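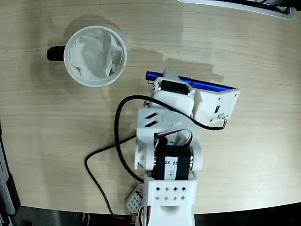
Mug on the table, June 2020

Géza Kovács wrote:
> The Galley appeal closed with 3,000 in pledges, all of it for the
> food parcels. Can we move 399 of that over to school kits? Kocsis
> is short again and the kids are back soon.

Géza,

Short version: no. Longer version: no, but with a form.

Pledges made for parcels stay with parcels unless the donor agrees in writing. I didn't invent the rule, I just get to be unpopular with it. Sekon gave the largest share and their people read every line of the report, including the footnotes I was hoping they'd skip.

What you can do is ask them. They took five weeks to reply last time – and that was to say thank you.

The Domatero grant is a better bet. It still has 40 kits' worth unspent under "education, other", a heading I have always admired for its modesty. Send me the Kocsis list with ages and I'll put the request in.

Please don't promise anyone satchels yet.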